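Speaker notes – "Holding the Robot's Hand: What We Learned Teaching by Demonstration"
Pasura team talk, afternoon session

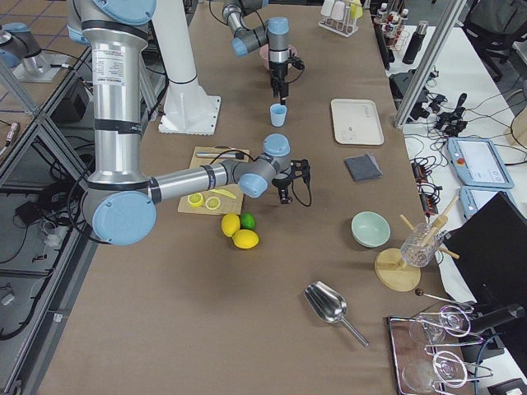

Slide 1. Say hello, thank them for coming straight from lunch, and wait for the back rows to settle. Then start with the question I get at every family dinner: "So do you program it, or do you just show it?" For this project we mostly showed it, and I want to spend our time together on what showing really involves, because it is a good deal more like teaching a teenager to cook than I expected when we began.

Slide 2. Two ways to show. Go slowly here, some people will be new to this. You can take hold of the arm and move it yourself, with the motors gone soft so it follows your hand. Or you can stand back and steer it from somewhere else, which is the remote way. We tried both on bar work: slicing, peeling, scooping, straining, stirring. I'm fond of bar work as a teaching ground – the tools are small and shiny, the glasses are easy to knock over, and everyone in the room already knows what a good result looks like.

Slide 3. By hand. The nice part is that you feel the weight of things. If the arm is bumping the lip of a tray, you know it in your wrist before you see it. The trouble is that your own body gets in the way. You lean over the table, you block the view, and with two arms you quickly run out of hands. (Do the octopus gesture here if the room is friendly. Skip it if they look tired.)

Slide 4. By remote control. Our steering setup is called Addo, and it was built in our own shop. You hold one handle per arm and the arms copy you. Mention that the first day on it is humbling for everybody! You reach for a lemon and close the fingers on air, because you've lost the sense of depth you never knew you were using. By the second week people stop looking at their hands and start looking at the fruit, and that's when the recordings begin to be worth keeping.

Slide 5. Numbers, and keep this short. We recorded 200 demonstrations of the garnish task and kept 100. Pause on that, people like to ask about it. The ones we threw out weren't all failures. Plenty of them ended with the peel exactly where it belonged, but the person had hesitated halfway, or gone back to fix something twice, and the robot learns the hesitation right along with the rest. Tell the story of the little wiggle: one of our operators always gave the spoon a tiny shake before putting it down, and for the whole of August the robot did too.

Slide 6. Play the Cadavex clip. Cadavex is the program that lets us scrub through a recording and mark where each step starts and stops. Talk over the clip, don't let it run silent like last time. Point out the spot where the two arms have to take turns. One arm steadies, the other one works, and if the person showing it is vague about who goes first, the robot will be vague as well.

Slide 7. Our house rules for a good demonstration. Read them out, they're short.
Decide which arm leads before you start.
Move at the speed you'd want to see back.
Put every tool down in a place you could find with your eyes closed.
Shift the fruit and the glasses a little between takes.
After 3 bad takes in a row, stop and get a coffee.

Slide 8. The Irkerard visit. We took the whole setup there on a Monday and the light was different, the table was taller, and the garnish task fell apart. I was pretty glum on the drive home. What helped was going back and recording a fresh batch with the table raised and the blinds open, and I'd like to be plain with the audience that it helped a fair amount but didn't fix everything. Glassware is still our weak spot. Clear things are hard to see and thin stems are hard to hold.

Slide 9. What I'd try next. More short sessions in place of long ones, two operators swapping over, and somebody who has tended bar for a living doing the showing while the rest of us keep quiet and watch.

Leave the last slide up for questions. Water is under the lectern. If the demo-versus-programming question comes up again, go back to slide 2.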